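When Bosstead brought in the new packing line in May, I was sure I'd hate it. I have lifted boxes there for 25 years and my back knows every one of them! Now the line does the lifting and I mostly watch, which is a strange way to get tired – my eyes go before my legs do. The two of us left on the late shift talk more than we ever did, and I've learned a lot about her tomatoes.

The break room has changed the most, I think. People sit down properly now, and a game of chess can last a whole week.

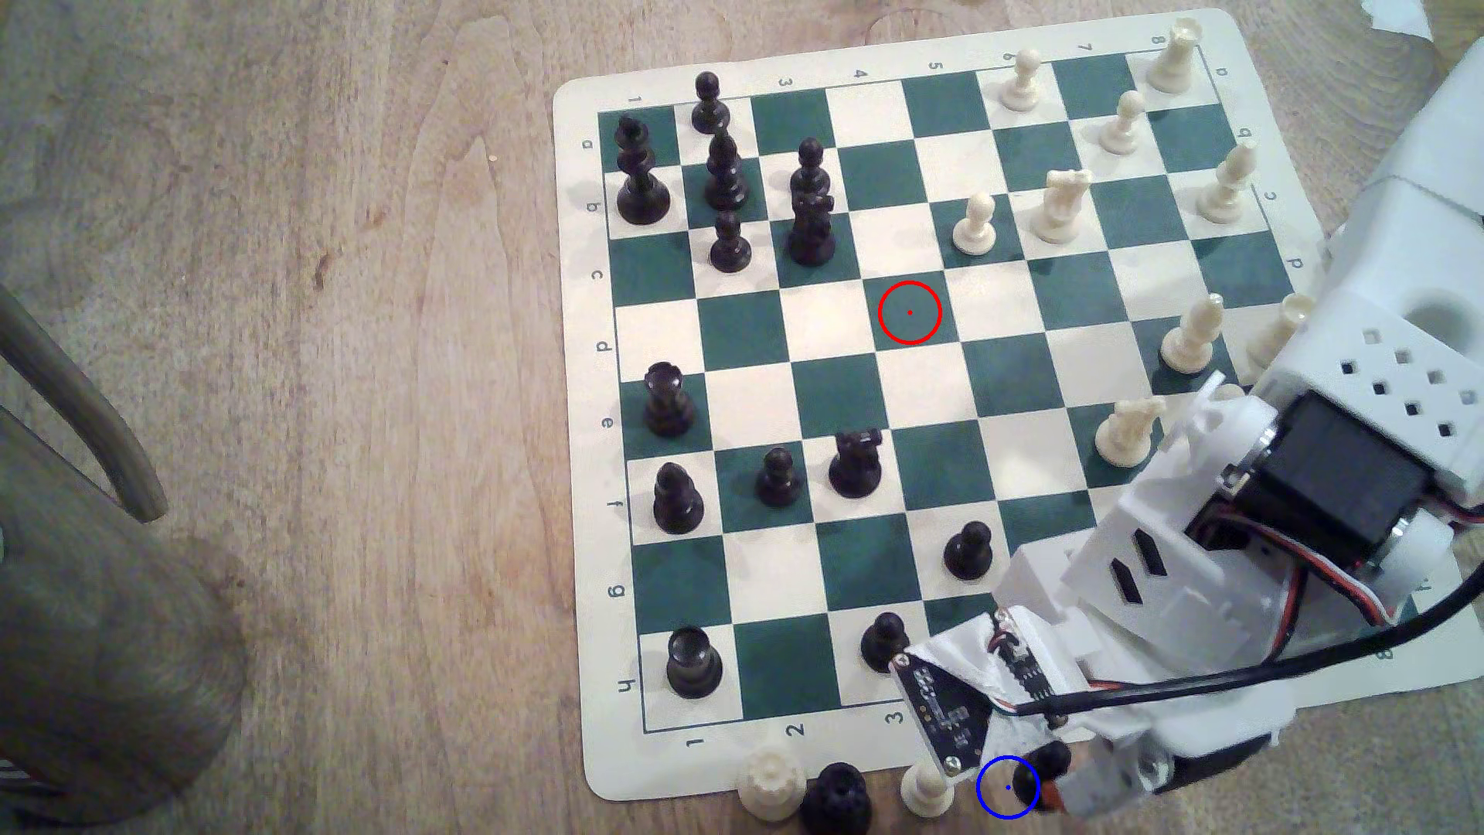
I do miss the noise of the old crew, though, and I told the manager so. He said he misses it too.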